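Uvodel Kitchen Tabletop Set: README

Maintainer: Edivaldo Batista
Status: in use, revised in July

Overview

Uvodel is a list of small household objects and the tabletop tasks that go with them. It covers putting away, hanging, racking, and storing. The list was drawn up at Karside so that different people could lay out the same kitchen surface and get comparable results. It replaces the older Won list, which had no furniture in it and no rules for placement.

This README covers the objects, the layout rules, and the task wording. File formats are covered in a separate note in the docs folder.

Contents

objects.csv: one row per object, 80 rows
tasks.csv: one row per written task, 501 rows
layouts/: 38 layout sheets, one text file each
CHANGES: edits by release

Object groups

Furniture. Items that stay put during a task and have a part that moves or a surface that receives something. Small cabinets with drawers, storage boxes with boards or lids, mug trees, dish racks.

Tableware. Mugs, plates, bowls. Plates in a rack are told apart by color, so no layout sheet may use two plates of the same color in one rack.

Food and drink. Corn, fruit, juice boxes. Listed by shape class: long, round, or boxed.

Containers. Wicker plates, baskets, trays. A container is listed as open unless it has a lid that belongs to it.

Appliances. Listed as obstacles only. No task in this release asks for an appliance to be opened or switched on.

Layout rules

1. Cover the tabletop with brown material before placing anything. The cover should lie flat under all furniture.
2. Place furniture first, then containers, then loose items.
3. A drawer may start open or closed. The layout sheet states which. "Open" means pulled out far enough for the item to be lowered in from above.
4. Leave free space in front of each drawer equal to its full travel.
5. Racks go with their slots reachable from the long side of the table.
6. Long food items in a container are laid side by side, not stacked.

Task wording

Tasks are written as one verb, one item, and one destination. "Put the juice box in the drawer" is valid. "Tidy the drawer" is not. Color is used only where the layout has more than one item of the same type. Left and right are read from the long side of the table nearest the operator.

Known issues

Several rows in objects.csv still use the Won name "stand" for both mug trees and dish racks. The column "type" is correct in these rows and should be used instead of the name.

Layout sheets written before the Plaller edit give drawer position as a percentage. Later sheets use open or closed.

Weights are missing for about 2 percent of the task rows that call for them.

Sample layouts
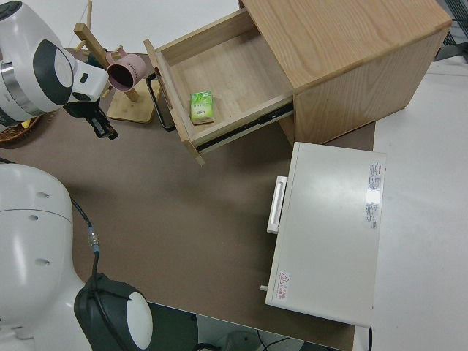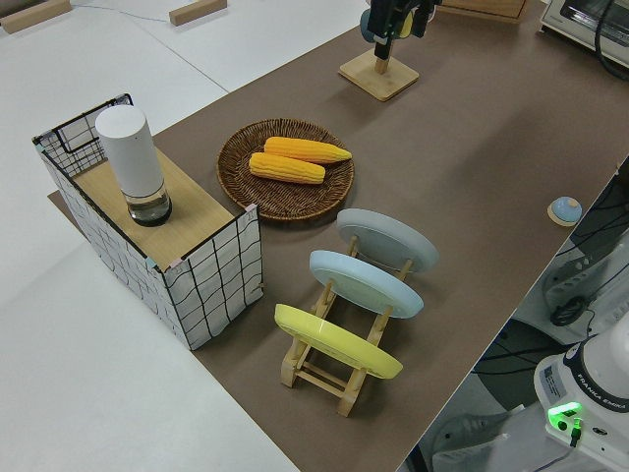
Can a plate of a different color be used if the listed one is missing?

Any color is fine as long as it does not repeat a color already in the same rack. Change the color in both the layout sheet and every task row that names the plate, and note the change in CHANGES. Size matters more than color: a replacement plate should be within the diameter range given in objects.csv, or it may lean at a different angle in the slot.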